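Felt Fingers, Two Arms, and a Lot of Lint

So the grippers. I've been putting this post off for weeks, partly because I kept changing my mind and partly because my notes are in three different notebooks (one of them has a grocery list running through the middle of it). But a few of you asked after the January post which ones I ended up liking, and I finally have an answer. Mostly.

Quick catch-up if you're new. I have two small arms bolted up facing each other, and what I want out of them is handoffs. One arm has the thing, the other arm takes the thing, and the thing does not end up on the floor. That's the whole dream! I'm doing it as a side project with Naomi Mushi, who writes most of the control code and is a lot more patient than I am.

The contenders

We tried three sets of fingers.

First up was the Tivus pair, which is what the arms came with in our kit. Hard plastic, flat pads, very tidy looking. They close quickly and they're easy to line up, and I was all set to love them. The trouble is that anything smooth just squirts out. Plastic on plastic is like trying to pick up a wet bar of soap with chopsticks. Turning up the force helped a little, and then it made the fingers flex, and then things squirted out harder.

Then the Wusuvik ones, with the soft rubbery pads. Oh, these grip. They grip so well that the handoff part got worse. The giving arm would open and the block would stay stuck to one pad for a moment, and by then the receiving arm had moved. Naomi added a short pause and a tiny wiggle on release, and that got us somewhere, but every handoff looked like somebody shaking a thermometer. I still think they're the best choice if you've only got one arm and you just need to move stuff from here to there.

And the third set is the one we made. Chunky angled fingers, wrapped in black felt-like fabric from the remnant bin. I'd love to say there was a theory behind the fabric. Mwanahawa Nyamweya had suggested it over dinner -- she used to reupholster chairs and has strong feelings about what slides on what -- and I had an afternoon free, so I got out the glue.

How we tested

Nothing fancy. Same objects, same starting spots, same speed, and we wrote down whether each handoff finished without a drop or a nudge from one of us. We did 60 tries with each set. I wanted to do more and Naomi wanted dinner.

The plastic fingers were the worst by a mile. The rubbery ones and the fabric ones were close on pure pickups, but for handoffs the fabric won, and it wasn't a fluke, because we ran it again the next week with the arms swapped and got the same order. The fabric has enough bite to hold and it lets go when you ask it to. It also hides small alignment mistakes, and we make plenty of those. If the second arm comes in a bit crooked, the object settles a little and carries on.

The wrist camera

I moved one of our little cameras down to the wrist, and I should have done that ages ago. From the overhead camera, a bad grip and a good grip look exactly alike. From the wrist you can see where the pads meet the sides, and whether the other gripper is coming in square or poking at the front face.

The blue block is my favorite test piece because it's shiny and round-cornered and generally unhelpful. The blue cloth behind it was maybe a poor choice on my part, color-wise, but the block is a good bit darker and Naomi's detector picks it out fine.
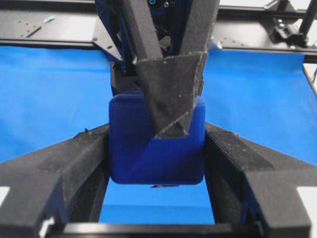
What bugs me about the fabric

Lint! Black felt collects every white speck in the building. I go over the fingers with tape before each session and they're fuzzy again by the end of it. So far it hasn't changed the grip in any way I can measure, but it bugs me.

The creases are a bigger deal. The fabric folds at the pointed tips, and a fold means the contact spot isn't quite where the model thinks it is. One edge was fraying on me too, so I'll be trying a thinner cloth from Zomov next, with the seam moved around to the back.

Cost, since someone will ask: the fabric set came to some 125 dollars for both arms, and most of that was screws and printed parts I had to redo after measuring wrong. The cloth itself was pocket change.

Next up is the Were controller, which Naomi has been itching to try. It's supposed to let both arms share one clock, so the release and the grab can overlap a little and I can get rid of that pause for good. The box is sitting on my kitchen chair. I need to find the right power cable first, and I have a bad feeling it's in the drawer with all the other power cables.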